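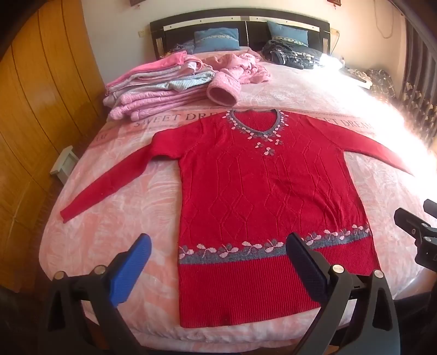
Laurinda Mendes had promised the sweater to her sister in November, and again at New Year's, and had worn it both times. Now her sister was two hours away and driving fast.

She smoothed a red sleeve across the bedspread. It came down to the thigh, it had pink flowers at the neck, and it had cost her 554 in Brestby, before the divorce.

"It shrank," she said to the bed, trying it out.

She pulled the hem straight and tried again. "Moths."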